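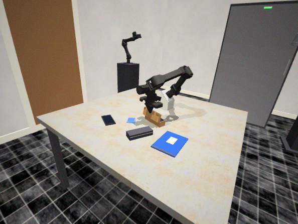 **kaisu_a:** Second sourdough rye out of the oven and it's the best thing I've ever baked!! 75% rye, 8 hours overnight, caraway on top (loads of it).

**urho.v:** Lovely! But 8 hours is too long for rye. I stop at three.

**kaisu_a:** Three?! Mine barely moves by then, my kitchen's freezing.

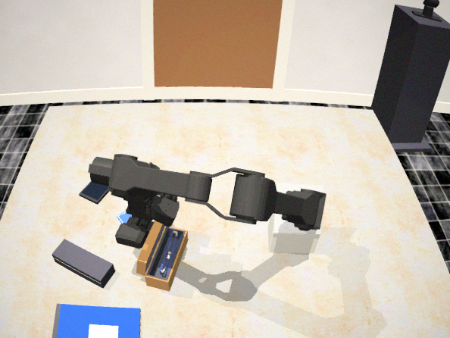
*Loltummont, June*

**rehema_m:** With Kaisu on this one, long and cool gives you that proper tang. Try it with butter and pickled herring!

**urho.v:** Still too sour for me, but okay, I'll do one your way Thursday.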